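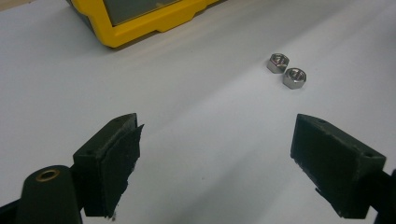 4. House rules for the small-parts station

Last revised May 13, 2021. If your printed copy says anything older, toss it and grab a new one from the binder.

I wrote most of this section after my first month on the Kesel project, when I was making every mistake on the list below (sometimes two at once). Xiaoyan Gu has since fixed my wording in a few places, and Yamila Domínguez added the bit about sleeves. It covers the hex nut and drawer tasks only. For anything with liquids or cloth, go to section 6.

4.1 Before you pick up the grippers

1. Wipe the table. A dry cloth is fine. Rubber crumbs from the pads end up everywhere, and on a white top they look an awful lot like small parts!

2. Look at the grip pads, both fingers, both hands. A little fraying along the edge is okay and you can log it as "worn." If a strand hangs far enough to touch the table when the fingers are closed, trim it with the flush cutters. If the pad itself is peeling away from the finger, stop and swap the finger.

3. Open and close each gripper all the way a few times. You want the same light squeeze from start to finish. If you feel a catch, check the screws before you blame the plastic.

4. Set out the nuts, flat side down, holes facing up. Leave enough room in front of them that you can come in with the fingers open. I like them close together for the harder version of the task, but then please pick "adjacent" on the log sheet so Jiahui Wei doesn't have to guess later.

5. Stand the parts organizer upright toward the back of the table with its drawers facing you. Push every drawer fully shut. Give the handle a gentle nudge and make sure the case doesn't rock.

Note: anything that isn't part of the task should live well out of the path between your fingers and the parts. You'd be amazed how many takes we've lost to an elbow.

4.2 During a take

1. Start with both grippers up and open, and hold still for 2 seconds. It feels silly. Do it anyway, we use it to line up the recordings.

2. Decide which hand does the picking and which does the drawer, and stick with it for the whole take. Switching hands is its own task and has its own sheet.

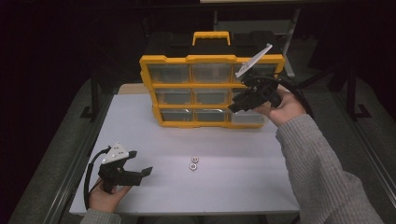
3. Bring the picking hand in low and slow. The fingers should come down on either side of the nut, and you close only when you're level with it. Coming in from steep above tends to tip the nut up on its edge, and then you're chasing it around.

4. Pull the drawer with the other gripper from the front. Don't pry at a corner. Open it just far enough to drop the nut in cleanly, then let go before you move the hand away.

5. If you drop a nut, finish the take as naturally as you can. Go get it, try again, carry on. A fumble you recover from is useful to us. A nut on the floor is not, so end the take there and mark it "lost."

Caution: keep your cables on the outside. Each one should loop away from the table, never across it and never between your two hands. If a cable goes tight while you reach, stop and give yourself more slack.

Caution: long sleeves are fine as long as the cuff stays at your wrist. Loose knit can catch in the jaws, so pull it snug before you start. No bracelets, please, and watches come off too.

4.3 How many is enough

A full set for this station is 200 takes, and I'd split it over more than one sitting. My own record was 98 before lunch and my hands were useless for the rest of the day. (Ruba Saab now makes us take a break every half hour, and she's right.)

Don't delete bad takes yourself. Label them and leave them. The Hisa folder has 322 takes in it that someone once thought were junk, and we ended up keeping the lot.

4.4 Putting things away

1. Empty the drawers you used and count the nuts back into their bag.

2. Hang the grippers with the fingers open so the pads don't take a set.

3. Write down any finger you swapped, with the side. Floarea Olteanu prints the spares and needs a day's warning, two if it's September and the new group is training.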